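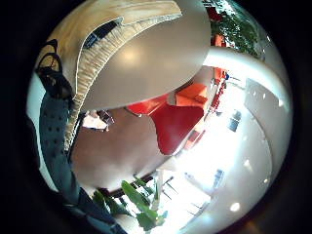 ## 4. Camera set-up and grip comparison (hand-held unit)

Rev. 8 March 2022. Replaces the old section 4, bin that one. Covers the Dristex wide camera and both finger sets, Meesuk soft and Luria rigid. Arm mounting is in section 6.

### 4.1 Before you start

You need:

- hand-held gripper, charged
- Dristex camera, lens cap off (yes, really check)
- grip-dot gloves, your size
- both finger sets and the 2 mm hex key
- Masmont logger, firmware 1608 or later
- the calibration board

**Caution:** fingers close when the unit powers up. Keep your free hand clear.

### 4.2 Fit the camera

1. Power off. Wait for the light on the handle to go out.
2. Slide camera onto the rail until it clicks. No click, pull it off and wipe the rail.
3. Tighten the two side screws by hand, then a quarter turn with the key. Stop there. We've cracked two housings.
4. Run the cable through the handle clip. Leave enough slack for your wrist to turn all the way over.
5. Thread the loose end of the strap back through its buckle. Straps drift into the view at the left side and stay there all session.

**Note:** the lens is very wide. Straight edges bend, tables look like big curved plates, and your own glove will show up down one side. Normal. Don't re-aim the camera to get rid of the glove, you'll lose the fingertips instead.

### 4.3 Set exposure

Do this in the room you'll actually work in. Lounges and cafeterias are the worst — big windows, shiny tabletops, ceiling lights.

1. Power on, open the logger, choose **Live**.
2. Point the unit at the work surface, not at the windows.
3. Set exposure to **Manual**. Start at 1000.
4. Turn slowly until the brightest window is in view. Expect a large area to wash out to white. Fine, as long as the tabletop still shows its edge.
5. If the tabletop edge goes too, step down one notch and repeat from 2.
6. Lock it. Write the value on the run sheet.

**Caution:** do not leave exposure on Auto for comparison runs. It pumps every time a window swings past and the two finger sets end up with footage you can't compare. Lost a whole August batch to this.

Plants by the work area: long leaves reaching into the near view will pull the tracker off the fingertips. Move the pot or move yourself.

### 4.4 Calibrate

1. Lay the board flat on the table. Matte side up.
2. Hold the unit at elbow height and press **Cal**.
3. Move in a slow figure eight untill the counter reads 11.
4. Check the error line. Green, carry on. Amber, do it again, slower. Red, go back to 4.2 step 3, the camera's loose.

Error code 3706 means the board was lost to glare. Turn the board or close a blind. Don't try to fix it with exposure, you've locked that already.

### 4.5 Compare the finger sets

Same operator, same table, same light for both sets. Soft first.

1. Fit the Meesuk soft fingers. Screws snug only.
2. Press **Zero** with fingers open and nothing between them.
3. Run the pick list top to bottom. Don't skip the hard ones.
4. For every drop, tap **Mark** right away. Not at the end from memory.
5. Save the run, power off, swap to the Luria rigid fingers.
6. Zero again. People forget this one constantly and the widths come out wrong.
7. Repeat the list in the same order.

What we've seen so far:

| | Meesuk soft | Luria rigid |
|---|---|---|
| Paper cups | good, slight dent | crushes if you rush |
| Thin frames, pens | slides off | good |
| Flat card on table | poor | ok with a fingernail angle |
| Visible in camera | wide, hides the object | narrow, better view |

**Note:** the soft set picks up dust and gets slippery. Wipe with a damp cloth between runs, let it dry fully.

**Note:** if the rigid set chatters when closing, lower the force one step. Still chattering — swap the motor cable before you blame the fingers.

### 4.6 Finish up

1. Stop the logger *before* powering off the gripper. Other way round and the last file wont close.
2. Copy both runs and the run sheet to the shared drive, one folder per operator.
3. Cap on the lens, fingers off, back in the foam.

Problems with the camera rail or the logger go to Barrett Sorensen. Send the log file with it, plus the exposure value and which fingers were on.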